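Keys week at Foltell

Sat 29 January

We passed 1363 recorded episodes yesterday and I'm still grinning! The new task is keys: guide the gripper to a bunch, close on the ring, lift, put it down somewhere else. I love this one. Keys are thin, shiny and never lie the same way twice, so every attempt teaches the model something the mugs we did in December couldn't.
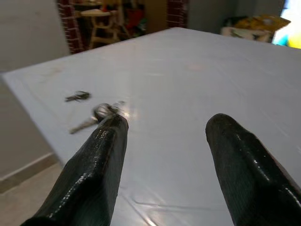 Glare is the bit I keep fiddling with. A plastic tablecloth throws light back at the wrist camera, and I was tempted to swap it for something matt -- but people have shiny tables, so it stays in. I did 70 episodes before lunch and kept 59 of them. The misses go in a separate folder, as Yeh (our labelling tool) can mark where a grasp slips, and I want those too.

Next up is two bunches close together, with the policy told which one to fetch. Can't wait to get going on that.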